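Canvas, Linings and the Kitchen Table: How I Look After Heavy Cotton

April 7, 2020

I have a soft spot for canvas. Aprons, chore coats, tote bags, the old hooded smock I wear in the garden, I love the lot of it, and I love it more as it gets older. But heavy cotton is a different creature from a T-shirt, and if you treat it the same way you end up with something that stands up on its own and scratches your neck. After years of trial and a fair bit of error, these are the habits that have stuck in our house. They're all easy, and I promise a couple of them are even fun!

Start with the pockets and the seams

Before anything canvas goes near water I turn out every pocket and run a finger along the bottom seam. Sawdust, seeds, a tissue (always a tissue), the odd screw. Lint packs down hard in the corners of a canvas pocket and once it's been through a hot wash it sets like felt. An old toothbrush gets it out dry. Do this outside if you can, over the grass, and give the whole thing a good hard shake while you're there.

Do up the snaps and zips too, but leave buttons undone. Buttons strain the stitching when a heavy wet garment is flopping around in the drum, and I've lost enough of them behind the machine to have learned that one.

Spot clean first, and be patient

Most canvas doesn't need a full wash nearly as often as people give it. Grey marks on the cuffs and the hood will usually lift with a damp cloth and plain bar soap. Wet the cloth, not the fabric, rub the soap into the cloth, and dab from the outside of the mark toward the middle. If you scrub you'll rough up the surface and get a fuzzy patch that catches the light differently forever after.

For greasy marks I use a bit of dish liquid and leave it for 14 minutes. Yes, that's a very particular number. It's how long my kitchen timer runs when you twist it as far as the worn spot on the dial, and it has worked so well for so long that I've never bothered changing it.

If the fabric is undyed or cream with those lovely little darker flecks through it, test your soap on an inside hem. The flecks are usually bits of the cotton plant itself, and a strong bleach will fade them out and leave you with a flat, chalky colour. I think the flecks are the best part, so bleach stays in the cupboard.

Wash the lining, not just the outside

Linings are where the sweat, sunscreen and hair product end up, and the hood is always the worst of it. I wash lined pieces inside out for that reason. Cool water, half the detergent you'd normally use, and a slow spin. Fill the machine only halfway, as canvas needs room to move or it comes out with hard creases that no iron on earth will shift.

When the cycle's done, get it out right away. I mean it, set an alarm! A wet canvas jacket left in a heap for an afternoon will remember that heap for months.

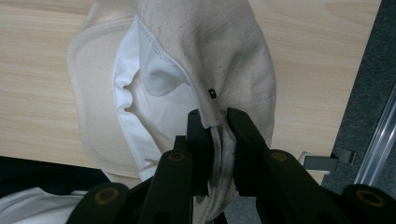 Working on a table makes all the next bits easier. I used to do everything on the ironing board, and anything with a hood or a thick border would slide straight off the end and take the iron with it. A bare wooden tabletop gives you somewhere to spread the weight out. Wipe it down first, and if the timber is oiled or waxed, put an old sheet over it before you lay anything damp on top.

Open the garment up so you can get at the inside. Smooth the lining with the flat of your hand, starting in the middle of the back and pushing out toward the edges. Then find every spot where the lining wants to roll outward, usually at the neck and the front opening, and coax it back in with your thumbs. Once the lining is sitting properly the outside practically sorts itself out.

Wide bands and borders come next. Take hold at both ends and give a firm, even tug along the length, never across it. Move along a hand's width and tug again. You'll feel the stitching relax, and it's so satisfying. My friend Jasmina Kelmendi taught me this one with tablecloths, and it works just as well on a coat edge.

Drying without the stiffness

Line drying is the only way for me, out of the full sun. Peg at the hem, or better still use a thick hanger and stuff the hood with a clean tea towel so it keeps its shape and dries through. Halfway along, when it's damp but no longer heavy, bring it in and scrunch it. Really bunch it up in your hands, like you're kneading bread, then shake it out and hang it back up. It breaks up the stiffness beautifully and you don't need any fabric softener, which leaves a coating that makes canvas less hard-wearing anyway.

If you must use the dryer, ten minutes on low with a couple of dry towels and then onto the hanger. Check the care tag before you do. Plenty of canvas is sold unshrunk and you only get to find that out once.

Mending while it's on the table

Since you've got it spread out, have a look at the stitching. I keep a tin with a heavy needle, a thimble, beeswax and a few colours of strong thread. Linings tend to come away first at the corners, and five stitches now will save you fifty by spring. I like a darker thread on a pale lining. You can see where you've been, and a line of small dark stitches looks rather smart.

Loose snaps are worth catching early as well. Put a little square of scrap canvas behind the snap and stitch around it before the fabric tears. Once there's a hole you're into proper patching, and that's a whole other page (I'm working on it, hopefully up in May).

Folding and putting away

Fold in thirds lengthwise, hood tucked down flat over the back, then roll from the bottom. Rolls don't get the sharp crease lines that folded canvas does, and over the years it's along those lines that the colour and the cloth both wear. Make sure it's bone dry. I give mine an extra day on the hanger even when I'm certain.

Cedar blocks are nice if you have them. Don't seal canvas in plastic. An old pillowcase is perfect and costs nothing.

Comments

Chukwuemeka Akpan
The scrunching tip is brilliant. I've been ironing my work apron for years and hating it. Tried it on the weekend and the apron hangs properly now. Do you do the same with waxed canvas?

Reply from the author
So glad! No, keep waxed canvas well away from all of this, it only wants a cold sponge and a brush. Scrunching will leave pale lines in the wax.

tamuno
My mum always put a cup of white vinegar in the rinse for anything heavy. Works on denim too.

Garden Shed Lil
What thickness of needle do you use? I keep snapping mine going through the hems.

Reply from the author
Size 16 or 18 sharps, Lil, and wax your thread. If the hem is more than three layers, poke the hole with an awl first and save your fingers.

Jasmina Kelmendi
Famous at last! For anyone doing tablecloths, it's much easier with two people, one at each end.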